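Research › Food and Everyday Life › Open Papers

3.2 What else is on the table

I started this part of the study thinking I'd be writing about food. I'd spent most of September going through 188 photographs of café and canteen tables, and my plan was to sort them by meal - soup here, sandwiches there - and leave it at that. Imke Janssen, who shared the sorting with me, kept putting pictures back in the middle pile, and after a while I saw why. So many of the tables were doing two jobs at once! People had their lunch out and their work out, and the two were sharing the same bit of wood.

We ended up calling these "mixed tables" (Harms prefers "split tables", but I don't think they're split at all, which is my whole point). Of the 188, we put 151 in the mixed group. Figure 4 is one I keep going back to.

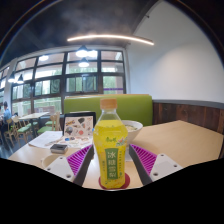 Figure 4. A mixed table in a booth: bottled drink on a coaster, noodle soup, propped-up tablet and loose papers.

What I like about it is how close everything sits. The soup is just behind the drink, the tablet is up on the other side, and the papers have spread out in front of it with a little dark box on top. The drink gets a coaster of its own, dark red, although the paperwork has no tray or folder under it. The label reads 冰糖雪梨, the sweet pear drink with rock sugar, and I'd have filed it under "meal" without a second thought. Imke wanted it under "work", as a drink you sip while you read. We argued over that for a good 30 minutes and in the end let bottles count as both.

Pellow's older scheme has no room for this sort of thing, as it gives each object a single use and stops there. I've kept Pellow's names for the dishes and crockery (they're handy, and everyone knows them) but dropped the rule. The bottles come up again in section 3.3, along with the Tresham tables.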